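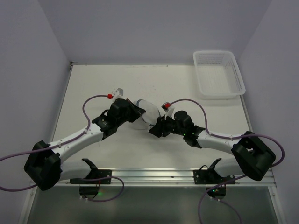 White cloth, held in the middle.

Textile Care, session 4: what washing does to cloth

Hello again. These are my notes from the session, tidied up a bit, with the bits I rushed put back in. If you missed it, read them alongside the fibre chart from session 2, as I'll be assuming you know your cellulose from your protein.

I started with water because people skip it. Water on its own does a surprising amount of the work! It swells cotton and viscose, loosens sugar and salt and sweat, and carries away anything that was only sitting on the surface. What it can't do is shift grease, and that's where the detergent comes in. One end of the molecule likes water, the other end likes oil, and between them they lift the oil off the fibre and keep it floating about until it's rinsed off. Somebody asked whether more powder means cleaner clothes. No! Past a certain point you just get residue, and residue makes towels stiff and greys your whites.

Next, temperature. Most of the enzymes in a biological powder do their best work somewhere warm and are ruined by a very hot wash, so boiling everything to be on the safe side can waste the stuff you've paid for. Keep silk and wool away from the protein-eating ones altogether (silk and wool ARE protein, and the enzyme can't tell your jumper from a gravy stain).

Then the one I get carried away with, which is rubbing. Nearly all the fluff in your filter is broken fibre. Short fibres work loose, tangle into little balls, and if there's a strong fibre in the blend, polyester usually, the balls hang on for dear life. That's pilling. Pure wool pills too, but the balls tend to drop off in the end.
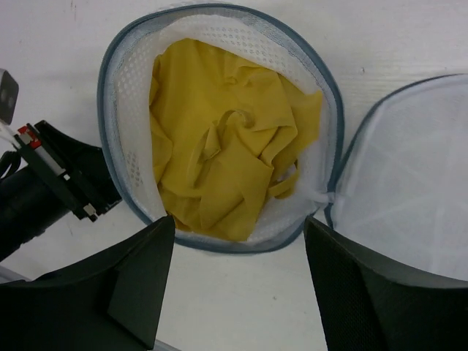

A mesh bag cuts down the rubbing and keeps straps and hooks from grabbing their neighbours. Don't stuff it, though. If the cloth can't move, water can't get through it, and you'll take out a nicely folded item with the dirt still in the folds. Zips closed, buttons open, anything printed turned inside out.

Spin speed got squeezed in at the end, so do look at it again. A spin of 1,000 is plenty for ordinary cotton. Stretch knits don't thank you for it, and elastane hates the tumble dryer even more than it hates the spin. Dry them flat if you've got the room.

Orla Carroll asked me about shrinkage on the way out and I gave her half an answer, so let me finish it. Cotton mostly shrinks because the yarns were pulled tight in the making and relax once they're wet. Wool can do that as well, but it also felts, when the scales on the fibres catch on each other and lock. You can ease relaxed cotton back out with a damp iron. Felted wool is a hat now.

Reading for next time: Olaniyan, from page 50 as far as the table on page 71. Skip the section on dry-cleaning solvents, we'll do it in February.

Please bring one care label that puzzles you, cut out or copied down, I don't mind which. Scissors and hand lenses are in the Ilgate cupboard.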